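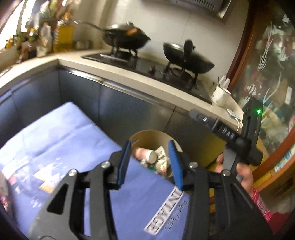 Kitchen take, both grippers up, blue fabric and the bin.

Perception and planning sync, 3 June 2022
Notes by me (Do-yoon Um), typed as we talked, so forgive the order.

We started with the fabric, which ate most of the hour. Kestham's segmenter keeps splitting the blue sheet into two objects wherever there's printing on it, and then the planner happily picks a grasp on the lettering as if it were a separate thing! I showed the overlay from the kitchen take and we all groaned. Agreed to merge masks that share a color boundary before anything goes to the planner. I'll write it, and the Wendthorpe folks will check it against their own cloth clips.

Next, two-hand timing. The left and right pose streams drift apart by up to 30 ms on long takes, and the Geum replay tool hides this (it snaps to the nearest sample, grr). I want it to show the raw gap. Pushback was that the timeline gets ugly. It does, but I'd take ugly. We're adding a toggle, off by default, and I lost that one.

Shiny cabinets again. The tracker picks up features in the dark door fronts and the stove glass, and they slide around as the gripper moves. Raising the inlier threshold to 100 helped on the bench set and did nothing for kitchens. We'll try masking the reflective areas first and leave the threshold alone until we have numbers.

Planner config: the 3000 step limit stays. Undbridge asked for more, but their slow runs all come from the same collision-mesh bug, so let's fix that first.

To do:
Mask merge, me.
Raw gap toggle in Geum, me again (sigh).
Reflection masks on 4 kitchen takes, Wendthorpe.
Collision mesh repro, Undbridge to send the log.

Still open from January: who owns the calibration script? Parked until next time.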